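Home Galleries Workshop notes Archive Contact

We use cookies to remember your settings and to see which pages get read. Accept all Settings

Teaching by Hand: Notes from Two Days at Brosell

Words by Finlay Forsyth

I went to Brosell in August with a low opinion of robot demonstrations, and I came home with most of it intact. The workshop is a long room over a tile showroom in Trovville, and for two days I sat on a stool and watched people try to teach a machine to do small kitchen jobs. They do it by remote control. An operator holds a pair of handles, moves them as if moving the robot's own wrist, and the arm follows. Everything gets recorded: what the camera on the wrist saw, where each joint was, when the gripper opened and shut. Later a program is trained on the recordings, and the arm is left to try the job alone.

The sales version of this is that you "just show it." I have now watched a fair number of people just show it, and I have some questions about the word "just."

The project is called Fuvero. When I visited, it had 1,460 recorded demonstrations on its drives, every one of them done by a person with sore thumbs. After somebody had gone through and thrown out the bad ones, 1,274 were left. I asked what counted as bad. Fumbled grabs, mostly, and runs where the operator stopped halfway to answer a question or scratch an ear. Fair enough, except that a robot in a real kitchen is going to meet plenty of fumbled grabs, and I would like it to have seen a few.

They have an answer to that, and it's a decent one. Some of the fumbles are kept if the operator recovers well, so that the arm has a chance of learning how to recover too. Which fumbles qualify seems to come down to who is doing the sorting that afternoon. I asked to see the written rule and was told it was being revised.

The task list on the wall was longer than I expected and vaguer than I'd like. "Put food on plate" was there. So was "open oven," with no mention of how far. A person reads a line like that and fills in the rest from a lifetime of opening ovens. The arm gets only what the operator happened to do, including the habits the operator doesn't know about. One of the people I watched always came at things from the left. Another liked to hover for a second before going down. I'd bet good money both of those habits are in the data for keeps.

I spent most of my time beside the kitchen table, where the food is toy food and the plates stay more or less where they are put.

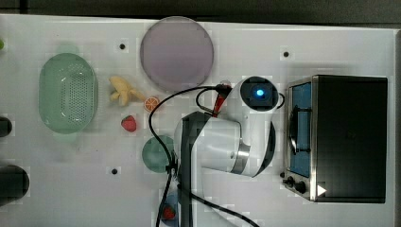 The kitchen table from straight overhead: toaster oven to the right of the arm, toy banana, orange slice and strawberry to the left. The blue light is on the wrist module.

I had a turn on the handles and was poor at it. The trouble is depth. On a screen, a toy strawberry looks as if it is right under the gripper when there's still a hand's width to go, so you creep down, stop, creep again, and by then you have recorded a lesson in dithering. The regular operators are much quicker. They also told me it took them weeks, and I wish that figured in the brochure somewhere, next to the part about anyone being able to teach a robot.

The cables bothered me more than they bothered anyone else. They go where the wrist goes, and a good operator drives with one eye on them. You can see a person do it: a slight detour, a little less twist on the way over. Does the trained program understand that it is making room for a cable? I doubt it. It has copied the detour. Move the cable to the other side and I suspect you would get the same detour, in the wrong place. When I said this, the reply was that more data would sort it out. That was the reply to several things.

There is another way to do it, and they tried it on my second morning. You take hold of the arm itself, with the motors slack, and walk it through the job. I liked this far better. You feel the weight and you know at once when you have bumped the plate. The drawback is that your own hands and sleeves end up in the camera's view, and the arm won't have those to look at when it works by itself. So the team does the bulk of it remotely and keeps hand guiding for tricky bits like the oven door. I think they have this the wrong way around, but I'm not the one who has to train on the result.

What about the results? I asked to see the arm work unattended and was given 2 runs before lunch. In the first it picked up the banana and set it on a plate, smoothly enough that I stopped taking notes. In the second the banana had been turned to face the other way, and the arm went down beside it, closed on air, and carried the air to the plate with great care. The operator reset the table and said it usually did better. I believe that. I would still have liked a third run.

I also wanted to know how they score it. A run counts as a success if the item ends up on the plate inside the time limit. It doesn't matter how it got there. Being dragged across the table counts. For toy fruit I can live with that – for a real egg, less so.

MacBrayne, the kitchen supplier paying for part of the work, hopes to have an arm like this doing prep in a test kitchen. The plan calls for 1,792 demonstrations before anyone decides, a number that was explained to me twice and that I still can't account for. It has to do with how many layouts of the table they want to cover, multiplied by something. Nobody in the room seemed attached to it. If the arm is still reaching for the wrong end of a banana when they get there, I assume the number will go up.

To be fair to Brosell, they let me sit there and be a nuisance, they didn't hide the bad run, and the people on the handles are skilled at an odd and tiring job. By the second afternoon I could tell two of them apart just by watching the arm move. I'd give them more credit in the write-ups than they get now, where the word "operator" turns up once, in a footnote.

I've asked to come back once the oven door is part of the test. My request is that somebody else gets to set the table.

Get new galleries by email. Enter your address to join the newsletter. Unsubscribe whenever you like.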